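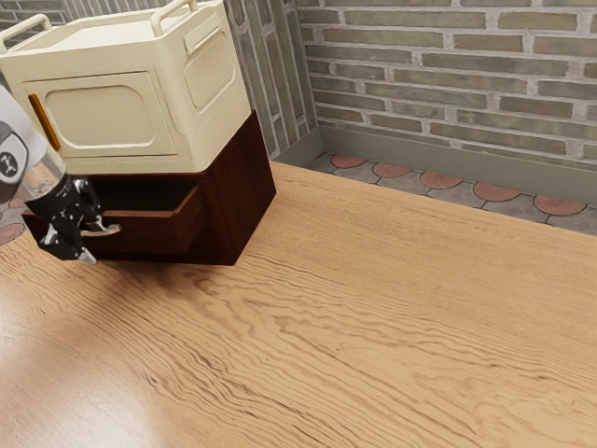
Thursday, after last bell

Drawer task, second week. Ran a batch of 96 overnight with the new reward and came in to a success rate I would describe as a rumor. 9 good ones. The team took this well, by which I mean two of them went to get chips.

Setup so nobody has to ask me again: arm model unchanged, cabinet from the Jarka pack, microwave parked on top as dead weight. Episode limit is 300 steps. Drawer start position and friction get randomized. Room textures too, which is why the floor looks like a seafood restaurant in some runs.

What the failures look like when you sit and watch them:

Mostly the finger gets to the drawer front, finds the edge, and then loses interest. It will hover there for the rest of the episode collecting its little proximity bonus. I can't blame it. We pay it to stand near the drawer and we pay it slightly more to open the drawer, and it has worked out that standing is easier. Several members of this club operate on the same policy.

A smaller group pull so hard that the whole cabinet walks across the counter and the microwave goes with it. Wayne Gagnon thinks the cabinet mass is wrong. I looked, and the mass was 2. Two kilos, for a hardwood cabinet. Whoever typed that has never helped anyone move. Fixed, checked in, name withheld.

Then there are the ones where the gripper shuts the drawer first and reopens it. These count as successes. I left them in. We need the morale.

Changes for tonight:
Proximity bonus cut to a tenth and switched off once there is contact.
Cabinet mass set to something a person would believe.
Penalty if the microwave moves. Small one to start.
Log drawer travel every step. Last night we only kept the final value and I had to guess at the rest.

Wainwright kids (the other school, the ones with matching shirts) are apparently already on the real arm. Fine. Our real drawer is still a flat pack in a Uline box under the bench, and it stays there until the simulated one opens more often than it doesn't. I said this out loud and got a look – the screwdrivers were already out.

Also, the Etunico license on the left-hand machine lapses at the end of July. Wayne has the login. Wayne says I have the login.

Started the run at 5:40. Taped a note over the power switch this time, in large letters, and put a second note on the door.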